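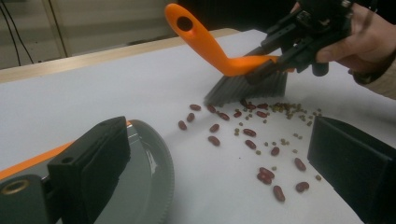
Heywood open day: who went?

bresta_fan
May 20, 2026
Just back and still buzzing! They had the hand-held grippers going on a white table, sweeping up beans with a brush and dustpan, and I stood watching far longer than I meant to. Kidney beans and those tiny green mung ones. Fiddly stuff.

tinwhistle881
Glad you liked it. I went for the Promska talk and found it a bit thin. Did you stay for the questions?

bresta_fan
Missed it, sorry, I was glued to the sweeping table. One gripper in each hand, and you have to think about both at once. Lovely to see it up close. 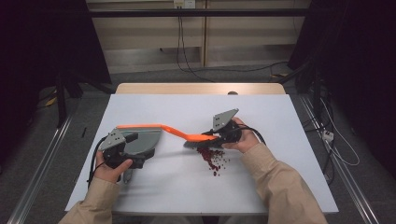
Cavby
Can't agree, I'm afraid. It's a person doing the work, so I'd call it a tool demo and leave robots out of it. I wanted to see an arm do it alone.

tinwhistle881
Bit harsh, the arm has to learn from somebody.

Cavby
Fair. I'd go back in September if they run another.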